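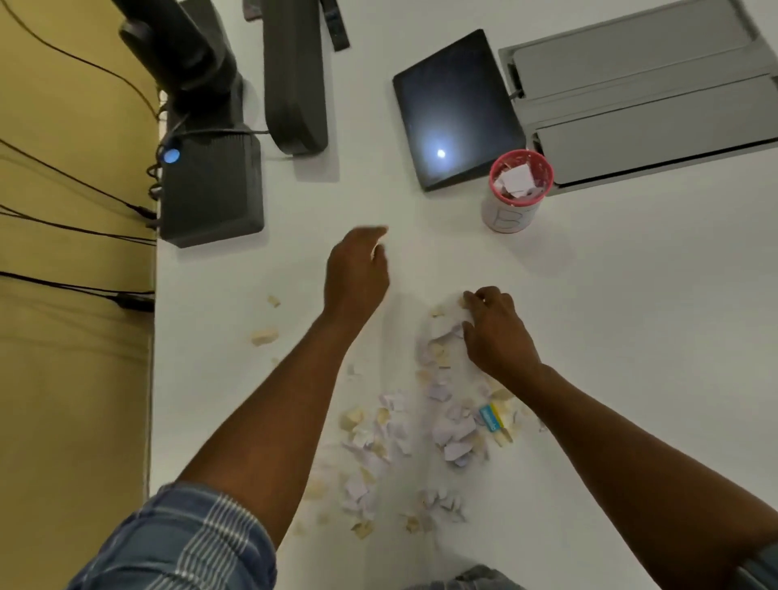 Reading time: 3 minutes

How do you teach a robot to tidy up?

You might think a robot already knows how to clean a desk. It has a computer for a brain, after all. But ask a brand-new robot to pick up some torn paper and it will do what a toaster would do. Nothing.

A robot has to be shown. One way is for a person to do the job while a camera looks down from head height. Two hands, one desk, plenty of scraps. The right hand presses on the pile with its fingers spread out. The left hand hovers, fingers curled. You have probably made this exact move yourself, right after a grown-up said the words "before dinner."

Why is paper so hard?

Toy blocks are polite. A block stays the same shape when you grab it. Torn paper crumples, slides and sticks to its neighbors, and every scrap is different. A few pieces always wander off on their own, like the two over on the left side of the desk. A robot that only learns about the big pile will leave those behind and feel very pleased with itself. (Robots don't have feelings. It just looks that way.)

Then there is everything that isn't a scrap. Tucked into the pile is a little blue and yellow thing. Does it belong with the paper? You would stop and check. A robot has to learn to stop and check too, or you will be digging a lot of things out of the trash.

Two ways to be a robot's teacher

The first way is showing by hand. You do the chore, the camera records it, and a computer studies how your hands moved. At a workshop called Pratholm, people practice this with ordinary desk jobs. One short chore might be done 35 times, with the mess put back each time. Yes, somebody has to put the mess back. It is a real job.

The second way is remote control, which has the fancy name teleoperation. You hold a pair of handles, and when you move, the robot's arms move. Pratholm's robot is called Rukex. Steering it feels like picking up cereal while wearing oven mitts, and a job your hands finish in 15 seconds can take Rukex 77.

So why bother? Your hands have skin, bendy fingers and years of practice. Rukex has two metal pinchers. When you drive the robot yourself, it learns what its own arms can do – and you learn to be nicer to it.

Try it at home

Tear up some scrap paper and ask a friend to be the robot. The friend closes their eyes and does only what you say. "Pick up the paper" doesn't count. Which hand? How far? When do the fingers close?

Then swap places, and clean up when you're done. Rukex is not coming over to help.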